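Vurkura Robotics Club Opens Sign-Ups for Its Simulated Arm Challenge

FOR IMMEDIATE RELEASE
2019-07-25

Hi, it's the Vurkura student robotics club, and I'm the member who got handed the job of writing our news this year. The short version is that we're running a season-long challenge called Amadi, it starts in September, and sign-ups are open right now. If you're in grades nine through 12 and you have ever wanted to make a robot arm pick something up, please keep reading! 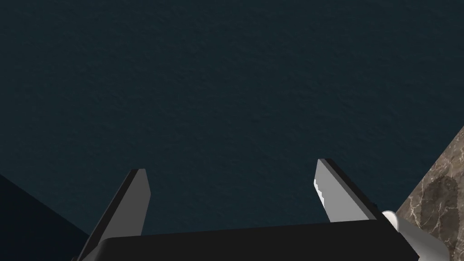 Amadi is a programming competition where all of the work happens in simulation. Each team gets the same virtual arm, the same tabletop and the same rules, and writes the code that tells the arm where to go and when to open and close its gripper. You don't need to own a robot. You don't need to have built one either, and a good half of our club still gets nervous around a soldering iron (me included).

We picked simulation after last year, when we spent most of the season sharing one small arm that we call Amton. I love Amton. I have also spent entire evenings waiting for my turn with Amton while another team hunted for a loose cable, and then gotten one try before we had to pack up. When everybody has a copy of the arm on a computer, everybody gets to practice, and you can mess up as badly as you like and just hit reset. I once told the arm to go straight down through the table. It tried very hard.

HOW THE SEASON WORKS

There are 14 club sessions, all after school in the computer lab, and each one runs two hours. The early ones are lessons. We start with moving the arm from one spot to another, then we get into the gripper, then we talk about how the program finds out where things are. After that it's mostly build time, with teams working on their own code and older members walking around to help.

We'll take up to 12 teams. A team can be two to four people, and if you don't have a team yet, put that on the form and we'll match you up at the first session. I came in knowing zero people and got put with a group that had already named itself, so I can promise you it works out fine.

Everything is written in Kodier, the little programming kit our club has been putting together for the past couple of years. It sits on top of Python, and it gives you plain commands for the things you do most, like moving the gripper to a point, turning the wrist, or opening the fingers to a certain width. If you already know Python you can skip past our commands and write your own. If you have never written a line of code, the first worksheet starts at "open the program" and goes slowly from there.

WHAT TEAMS WILL BE DOING

The challenge comes in three rounds, and they get harder as you go.

Round one is Reach. The arm has to visit a list of points above the table, in order, without bumping into anything. It sounds easy, and the first few points are. Then you learn that the arm has an elbow, and that the elbow also has to go somewhere.

Round two is Grab. Now there's an object, and your program has to get the fingers on either side of it, close them and lift. Every run puts the object in a new place, so you can't just type in the numbers from last time. Most of us found that the lineup matters way more than the squeeze. If your gripper comes down a little crooked, one finger touches first and shoves the thing across the table.

Round three is Sort. Several objects, several places to put them, and a clock. Teams can choose to go slow and safe or fast and a little scary, and the scoring leaves room for both.

For each round, we test the finished program on a set of starting positions that no team has seen. The full score is 1000 points for the season. Most of that comes from the three rounds, and the rest comes from your team notebook, where you write down what you tried and what happened. Please don't skip the notebook. Last year my team lost a whole session re-fixing a bug that we had already fixed once, and we would have known that if any of us had written it down.

You can turn in a program for a round as many times as you want before the deadline, and we'll keep your best score. Once the deadline passes, that's it – we had some very creative arguments about time zones last year, in a club where every member lives in the same town.

A WORD ABOUT THE WRIST VIEW

The part of this year's setup I'm most excited about is the view from the wrist. Our older practice program only showed the arm from across the table, like you were sitting in a chair watching it. Now you can also switch to looking out past the gripper, with the two fingers right there in front of you and the tabletop beyond them.

It changes how you think about the problem. From across the table, you're always guessing how far forward the gripper really is. From the wrist, you can tell pretty quickly whether a thing is going to end up between the fingers or get whacked by one of them. On the other hand, you can't see much of what the rest of the arm is up to, so you end up flipping back and forth a lot. New members in our practice group got used to it faster than I did, which I'm choosing to be happy about.

The wrist view is for watching and for debugging in the first two rounds. In Sort, teams that want an extra challenge can have their program use the wrist pictures to find objects, instead of reading the positions off the list we provide. That's optional and it's hard. It's worth bonus points inside the round, but you can still get a perfect round score without it.

WHO CAN JOIN

Any high school student in the district can join, and that includes students who are homeschooled. There's no fee, no tryout and no grade requirement. The lab has a computer for every team, and teams are welcome to bring their own laptops too. The practice program runs fine on older machines if you turn the shadows off in the settings menu (it's under Display, and yes, we've asked ourselves why it isn't under Graphics).

We'd really like to see more people who don't think of themselves as robot people. Our best notebook last year came from a student who joined because a friend needed a ride home. Some of our members mostly like the math, some like making the movement look smooth, and a few are there to argue about what to name variables. All of that is useful.

If you need something set up differently so that you can take part, like larger text, a different mouse or a quieter spot to work, tell us on the form. We'll have it ready before the first session.

HOW WE'LL FINISH

The season ends with a showcase in the school library. Every team gets to run its Sort program on the big screen and talk through how it works, no matter where it landed in the standings. Families are invited, and so is anyone else who's curious. There will be snacks. The top two teams will also get to move their code over to Amton, the real arm, and try it out in front of everybody.

I should be upfront that the move to the real arm is a bonus event and isn't scored. Amton has a bit of wobble in the shoulder that the simulated arm doesn't have, and a program that runs perfectly on the computer may need some patience once it's running on actual motors. We'll give both teams a practice session first.

HOW TO SIGN UP

Paper forms are at the front desk of the school library and on the door of the computer lab. You can fill one out alone or as a team, and if it's a team, please put everybody's name on one form so that we don't enter you twice. Drop it in the box at the library desk. Spots go in the order that forms come in, and if we fill up, we'll start a waiting list and call you if a team drops out.

Parents and guardians need to sign the back. There are two signature lines and only the top one is required – the second is for permission to use photos from the showcase.

We're also looking for a few adults who know some Python and could sit in on build sessions. You don't have to prepare anything. Mostly you'd be listening to a team explain what their program is supposed to do, and asking what it does instead. There's a separate form for that in the same spot at the library.

ABOUT THE CLUB

The Vurkura student robotics club meets after school during the school year and is run by its student members with a faculty adviser. The club makes and looks after the Kodier programming kit and organizes the Amadi challenge. Reporters who'd like to visit a session or come to the showcase can leave a message for the club at the school's main office, and one of us will call back.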